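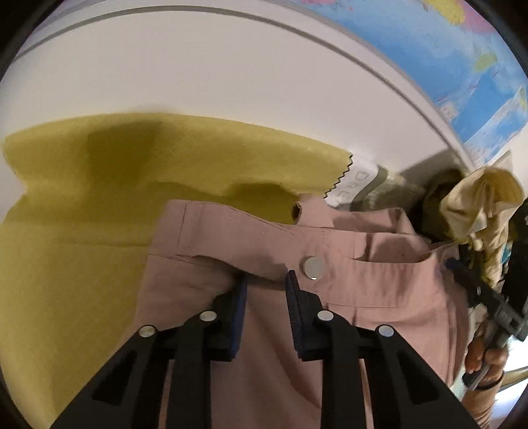
How Pants Stay Up: Waistbands, Snaps and Pockets

The waistband is the folded band of cloth at the top of a pair of pants. Folding makes the cloth thicker, and rows of stitches along the edges hold the fold in place. A single layer would stretch and curl after a few days of wear.

Many waistbands close with a metal snap. A snap has two halves. One half has a small bump and the other has a hole with a spring or a tight rim. When you press them together, the bump pops into the hole and stays there until you pull.

Pockets are bags of cloth sewn inside the pants. A slanted opening is easy to reach because your hand goes in at an angle when your arm hangs down.

Lots of pants are made of cotton. Cotton thread is very old. People were already spinning it more than 4,000 years ago.

Try this when you put away clean pants:
Close the snap.
Lay the pants flat and smooth out the creases with your hands.
Fold one leg over the other.
Fold the legs up to the waistband.

Word to know
Seam: a line of stitches where two pieces of cloth are joined.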